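Speaker notes: Keeping an old downtown building rented
Small Property Owners' Breakfast, 2020-07-18
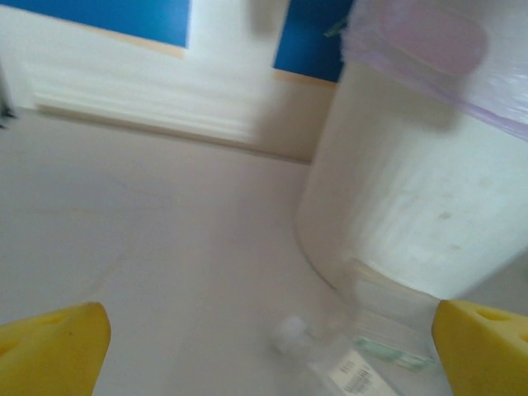
Opening (keep it short, they're still eating)

Morning, everybody. I'm Aicha Ashour, I manage commercial property, mostly old brick storefronts with apartments or offices upstairs. Thanks to Ulises Acuña for asking me, and for letting me go first so I can get to the coffee while it's still hot.

Ask for hands: who owns a building older than they are? (Wait. It's usually most of the room.)

The Rutwood Block

So I want to talk about one building, the Rutwood Block. We took over the management when the upstairs had been dark for years and the street level had one tenant, Belhaj Shoe Repair, on a month-to-month deal that was pretty much a handshake. The owner wanted to find one big tenant for the whole upstairs. I wanted that too! It's less work for me. We listed it that way for two years and got a lot of nice phone calls.

Then we split it up. Rooms at 300 square feet, and a couple at 600 for people who have a partner or a lot of filing cabinets. Same hallway, shared restroom, shared kitchenette. A bookkeeper took the first one before the paint was done, and she's still there.

(Mention the hallway lights here. People always ask. Yes, we kept the old fixtures, and yes, rewiring them cost more than new ones.)

What I'd tell you about leases

Write everything down, even with the tenant you love. Mr. Belhaj was nervous when I showed up with paper. We sat in his shop and went through it line by line, and what he really wanted was a renewal option and somebody to fix the back door. He got both. I got a rent date I could show the bank.

Small tenants don't want to read a 40-page lease, and I don't want to explain one. Ours is short. Have your own lawyer look at yours, please, don't copy mine off a napkin.

Put in writing who changes the air filters. I'm serious about this one. Pause for the laugh, then tell the Drunetti story: the deli on the corner, the filter that was gray felt by the time we opened the unit, and the two very polite letters going back and forth over the repair bill. We split it. He still gives me extra pickles.

Appraisals

Say this slowly, I rushed it last time. An appraiser will look at what the rooms bring in, and also at what similar rooms nearby bring in. If you've been giving your cousin a deal, have that conversation before the visit. Bring a rent roll, your insurance bill and a list of repairs with dates on it. I use a plain spreadsheet. Some people in this room use Barenex and like it fine.

Right now

I know it's a strange year. We have tenants who are behind, and I've been calling each of them myself. Most want to talk. For a few we moved part of the rent out to October and put it in a one-page letter, signed by both sides. Ask me again later how that went, I can't tell you yet.

Questions

Likely ones: parking (no, we don't have any, there's the city lot), elevators (also no), and whether I take on new buildings. I do, within walking distance of my office, suite 118 upstairs at the Rutwood.

Hand back to Ulises. Remind people to sign the sheet by the door if they want the lease checklist mailed to them.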